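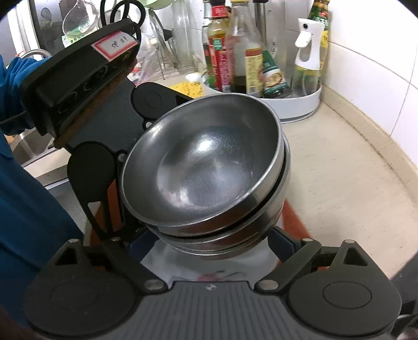 Food intake after evening matches was recorded at two sites, the Ira clubhouse and the municipal ground at Budetthorpe. Both clubs already provided a hot meal to home and visiting squads, and the study left the menu, the cooks and the serving hours as they were. The only change made to the service was to the tableware. The clubs' mixed plates were withdrawn for the season and replaced by stainless steel bowls that stack one inside another (Figure 1), so that the weight of the empty container could be treated as a constant. Bowls were tared in the stack before kickoff, and any bowl with a dented rim was set aside. Players could return for as many servings as they wished. A fresh bowl was issued for each serving and the used bowl was weighed again on return, which gave served weight and plate waste separately.

A total of 67 players took part, all registered outfield players or goalkeepers over 18 years of age. Recruitment was by team, with consent taken individually. Players who left before the meal was served were coded as absent for that match and contributed no record. Players who stayed but declined food were coded as zero intake and retained. This distinction matters for the analysis that follows, as earlier surveys of amateur squads have tended to pool the two groups, and the pooled figure understates how much is eaten by those who sit down. After exclusions, 343 player-match records were available. The number of records per player was uneven, and substitutes were underrepresented in the second half of the season.

Each serving of the starch component (rice, pasta or boiled potatoes, depending on the kitchen) was dispensed with a scoop calibrated to 200 g. Sauce, meat and vegetables were added freely by the server and weighed together with the starch. Composition was estimated from the recipe sheets supplied by each kitchen, entered into the Flukier intake log by one of two coders. Where a recipe sheet listed an ingredient without a quantity, the quantity was taken from the purchase record for that week and divided by the number of servings issued. Bread was logged by the slice. Drinks brought from home were not logged, and this is a known gap. Sports drinks handed out by team staff were recorded by bottle and are included in the carbohydrate totals.

Appetite was rated on a 100 mm visual analog scale at two points, immediately after the final whistle and again on entering the dining room. The scale was anchored at "not hungry at all" and "as hungry as I have ever been." Ratings were made on paper. A tablet version was tried in March with one squad and abandoned when several players completed the second rating before the first. Those forms were discarded, although the corresponding intake records were kept.

Playing time was taken from the referee's match card. For matches without a card, the team sheet kept by the home club was used. Position was coded in three groups (goalkeeper, defender, midfielder or forward) following the scheme of Chisholm and Son, with the final group kept together at the cost of some detail. The midfield and forward roles in these squads were exchanged too often within matches to be separated with any confidence. Match outcome was coded as win, draw or loss from the point of view of the player's own team.

The interval between the final whistle and the first serving was the main predictor of interest. It was recorded to the nearest minute by the observer at the serving hatch, using the time of the first weighed bowl for each player. At Ira the dining room is in the same building as the locker rooms. At Budetthorpe it is across the parking lot, and visiting squads tended to load the bus first. The interval is therefore partly a property of the site, and site was entered as a fixed effect in every model. Home or visiting status was entered as a separate term, with its interaction with site.

Intake was modeled as total carbohydrate per kilogram of body mass, with a random intercept for player and a second random intercept for match. Body mass was measured once, at the start of the season, in shorts and socks. It was not repeated on match days, so acute fluid loss cannot be estimated from these data. Zero-intake records were handled in a two-part model, the first part predicting whether any food was taken and the second predicting the amount among those who ate. Results from a single-part model are given for comparison with Shiferaw, whose protocol did not separate the two decisions.

Inter-observer agreement was checked on Saturday fixtures only, when two observers were available at the hatch. K. Beyene and B. Ambaye recorded the same servings independently, and disagreements were settled from the scale printout. Most disagreements concerned the attribution of a bowl to a player, usually when one player collected food for another. Beginning with the fourth fixture, a numbered token was handed over with each bowl and returned with it, and misattribution became rare. Records from the first three fixtures were reviewed by K. Endale against the seating notes. Records that could not be resolved were removed before the total given above was calculated.

Observers were not blind to the match result. The servers did not know which variables were under study, but they knew that bowls were being weighed, and some increase in portion consistency over the season cannot be ruled out. A sensitivity analysis omitting the first month of data is reported in the next section.

Filed under: Sports Nutrition | Amateur Soccer | Methods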